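3.2 Collecting the folding examples

We wanted our examples to come from bedrooms people sleep in, with the quilts and curtains left as they were. My first plan was a tidy table in the lab, and I'm glad I was talked out of it – the policy we trained on table data (Section 5) went to pieces the moment it met a patterned bedspread. So for the Tanulance set we carried the hand-held grippers from home to home, one in each hand, and did the laundry. We ended up with 1,585 demonstrations from 24 homes, all recorded since September, and I did a fair few of them myself (my folding has improved a bit).

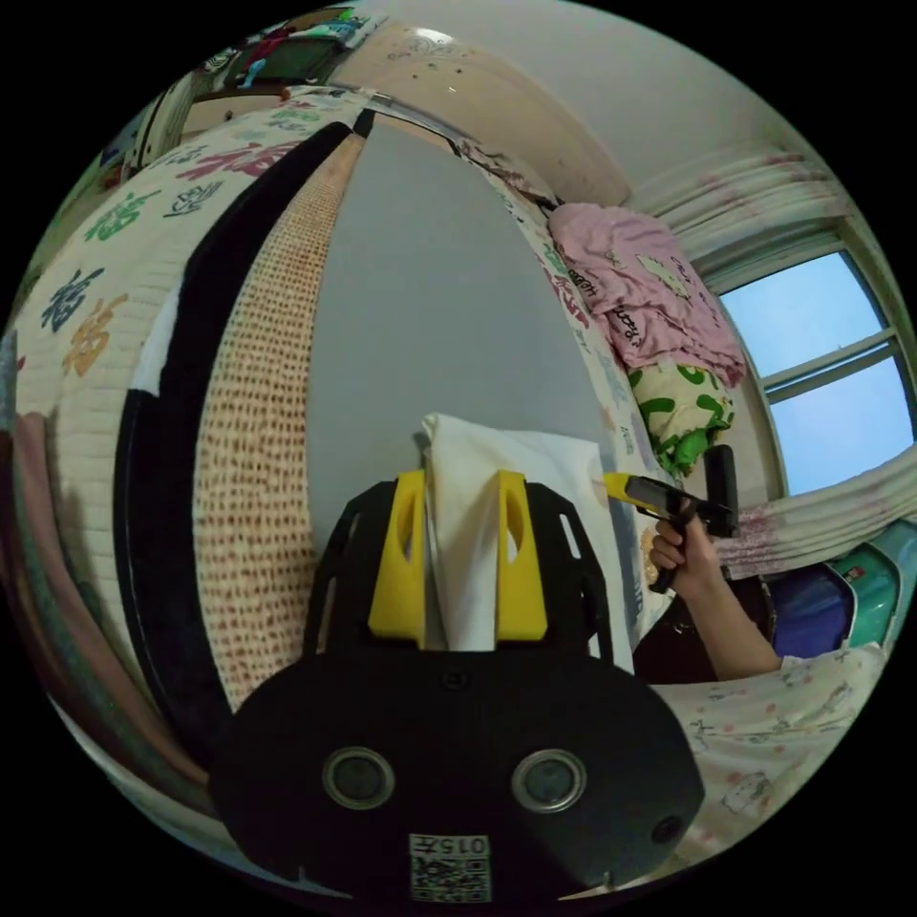
Figure 3. Bedroom collection with two hand-held grippers. White fabric is held between the yellow fingers; the second gripper is at the right.

Each demonstration starts with a garment dropped any old how on the bed and ends when the person says "done". We gave very little instruction beyond that. Early on we did hand out a script, with the sleeves first and then the hem, but everyone's folds came out looking the same and the Cullia baseline learned the script and not much else! Without it, people pinch wherever they like, change their minds and go back for a sleeve they missed. We keep all of that. Demonstrations longer than 80 seconds were trimmed at the start only.
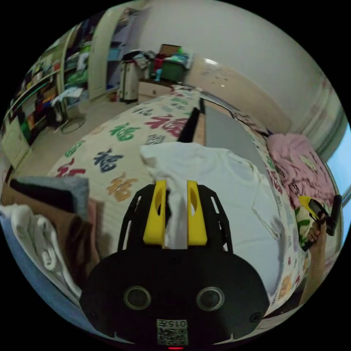
3.3 Garments and surfaces

T-shirts make up the biggest share of the set, and they're harder than they sound. A white shirt on pale bedding gives the model very little edge to go on, so we asked for plenty of those – almost 88 demonstrations per shirt colour, with white getting the most. Towels and trousers came next. We left socks for later work.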